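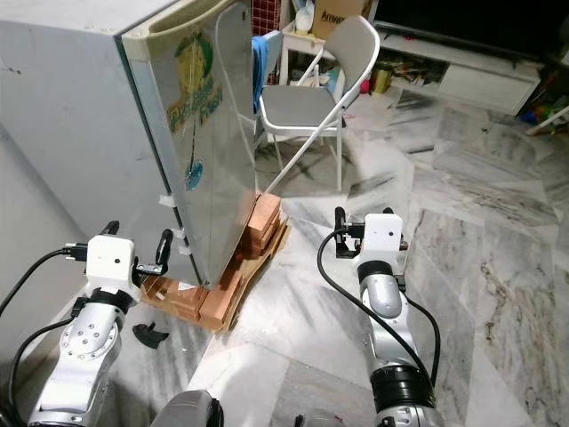
4 min read

Left gripper closes late after a wrist roll, is it worth recalibrating again?

Kobe Wuyts
July 24, 2020

I look after a two-arm Gasus that we use in a house, mostly low pick-up jobs near the floor and a bit of table work. The right arm behaves. The left one closes late, or only closes halfway, but only after the wrist has rolled a fair way. Leave the wrist alone and it will open and close all day.

Support had me update the controller to build 2564 and run the full calibration. It was fine for one afternoon. Then they told me to run it again, and I got the same afternoon. Now the advice is to recalibrate after every 10 hours of use, which sounds to me like a way of getting me off the phone. I can't see how a calibration table knows or cares where the wrist was a minute ago.

What I've done so far: swapped the fingers left to right (no change), checked the finger screws, cleaned the rails, dropped the grip force from the default to 400 in the settings, whatever unit that's meant to be. The manual doesn't say. The cable to the left gripper loops out wide to the side before it comes back to the housing. I was told that's normal.

Before I spend another morning on calibration, has anyone had this fixed by it? I mean fixed, as in still working a month later. 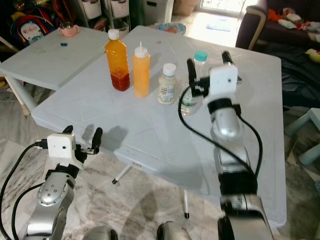
Should add that it does it at table height and down low, so I don't think it's the arm sagging when it reaches forward. Nothing has to be in the gripper either. It'll do it on air.

Rashti

Calibrate it again but let it warm up first. Ours was like this in March and it went away. Also make sure you're on the newest build.

Esgate

I wouldn't bother with a third calibration. If the fault follows the wrist angle and doesn't care what you're holding, I'd be looking at the cable and the plug long before the software.

Power the arm down properly, support it so it can't drop, and unplug the gripper cable at the housing. Look at the pins with a torch. Push it back in until it seats, and see whether it wobbles. Then follow the cable down by hand and feel for a flat or stiff spot. The bad place on mine was under a tie, where I couldn't see it.

If that all looks good, put the arm back on, keep your hands clear and run the wrist from one end to the other at slow speed with the gripper cycling. Write down the angle each time it hesitates. Do it 5 times. If the numbers bunch up, it's the cable pulling tight or a broken strand. If they're all over the place I'm wrong and you can go back to arguing with support.

Then swap the left and right gripper cables if yours are the same length. Mine were, I've heard some aren't. If the fault moves to the right arm you have your answer for the price of a cable.

About "that's normal": a wide loop is fine if it has room at both ends of the roll. Ask them which end they checked.

On the force number, I've never had a straight reply either. The Coltness reseller told me grams and I didn't believe him. Put it back to the default while you're testing or you'll have two problems to sort out.

Kobe Wuyts

Rashti, it had been running all morning both times, so I doubt it's warm-up. Did you touch anything else in March, like unplug it?

Esgate, will do the slow roll and the cable swap and post the angles. Force is back to default.

Rashti

Might have. We had the covers off that week.

This site uses cookies to remember your login and count visits. Accept all | Manage choices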